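Plorard forum > Workshop talk > Arms and grippers

Thread: Cable snagging on the elbow, two-arm Zistel cell

slotmonkey
Posted 29 June 2018

Hi all, long-time lurker, second post I think. I look after a two-arm cell at our Trultusmont site, both arms on a bench with a gripper and a small camera on each. The job is filling slotted racks from a tray that sits alongside. Dull as ditchwater, but it runs most of the day and people get cross with me when it doesn't.

My trouble is the gripper cable. It goes down the outside of the arm from the wrist, past the elbow, to the base. When the arm folds right back to reach the near slots the cable goes tight, and when it stretches out for the far end there's a great big belly of slack. Twice this month it has caught on something and I've had a stop. I've got 627 cycles since the last one, which is my best run yet, but I don't trust it one bit!

I grabbed a view from the other arm's wrist camera so you can see how it's run. It comes out sideways, you'll have to tilt your head. 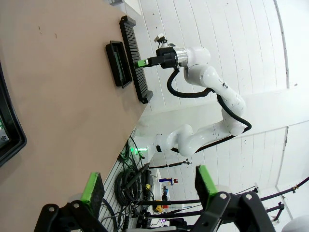 Arm over the rack, cable hanging clear of the elbow

I've tried moving the tie at the wrist and it just shifts the problem further down. Do people use a proper sleeve for this, or clips, or what? I don't want to spend a fortune.

benchgremlin
Reply 1

Ooh, I know that loop. We had one just like it on our old Gape arm and it drove me up the wall.

Hook-and-loop straps, the wide soft sort, one on each long link and NOTHING across the joints. Leave a bend at every joint big enough to get your fist through. Then jog it slowly to the two worst poses and watch the cable the whole way, with your hand on the stop button. Don't pull anything snug until you've done both.

Costs next to nothing and you can undo it when you change your mind (you will).

oldsolder
Reply 2

I'd go the other way, sorry. Straps creep. You set them up lovely and a few weeks later they've all slid down to the elbow and you're back where you started. A sleeve made for the arm, fixed at the wrist and again at the base, and forget about it. I fitted ours in November and haven't touched it.

Also, slotmonkey, what are those green fingertips like for wear? I can see the same colour on both grippers so I'm guessing you bought a pile of them.

slotmonkey
Reply 3

We did buy a pile, yes. They're on everything. I swap them when the grip face goes shiny and try to do both fingers together, otherwise one side grips and the other lets the part slide and you get it going into the slot crooked.

How stiff is the sleeve? That's my worry. The elbow bends an awful lot on this job.

oldsolder
Reply 4

Stiff-ish for the first week, then fine. You do have to redo the payload setting or the arm thinks something's pushing on it.

benchgremlin
Reply 5

See, that's exactly why I don't like them! More weight, more fiddling, and when the cable does fail inside you've got the whole sock to peel off. It took me 2 hours last time, for a cable that swaps in ten minutes on straps. And straps only creep if you put them on over dust. Wipe the link first.

oldsolder
Reply 6

I wiped the link.

marshlight
Reply 7

Can I stick my oar in? Before buying anything I'd look at the pose. The elbow's making a huge loop in your picture and then the wrist doubles back on itself to get at the rack. If you moved the rack and tray a bit further from the base, the arm wouldn't have to fold so hard and half your cable problem goes away. We shifted ours by 12 cm and had to reteach 8 points, one afternoon's work with tea breaks.

Those coils of cable on the wall panel look close to the base too, at least from that angle. If the slack ever swings that way I'd want them somewhere else. Might be nothing, it's hard to judge distance from a wrist camera.

slotmonkey
Reply 8

Hmm, I hadn't thought of moving the rack. The reason it's there is that the second arm has to reach it as well, so if I push it away from one I might be pushing it too close to the other. But a few centimetres might be all right. I'll try it on the bench with the speed turned right down.

The coils are further off than they look, but fair point, I'll shift them to the other end of the panel while I'm in there.

marshlight
Reply 9

Mark round the rack with tape before you move it! Then you can always go back. Ask me how I know.

oldsolder
Reply 10

Agree with the above about the rack. Still say sleeve.

benchgremlin
Reply 11

Still say straps. Do check the plug at the wrist end though, slotmonkey, whichever way you go. If it's been yanked twice I'd have it out and look at the pins. Ours had one bent over and it showed up as the gripper dropping out now and then, which I blamed on the software for ages.

slotmonkey
Reply 12

Right, plan is: plug first, then tape and move the rack, then straps as I've got a roll in the drawer. If they creep, oldsolder gets to say I told you so and I'll order the sleeve. Will post the cycle count when I've got one worth posting.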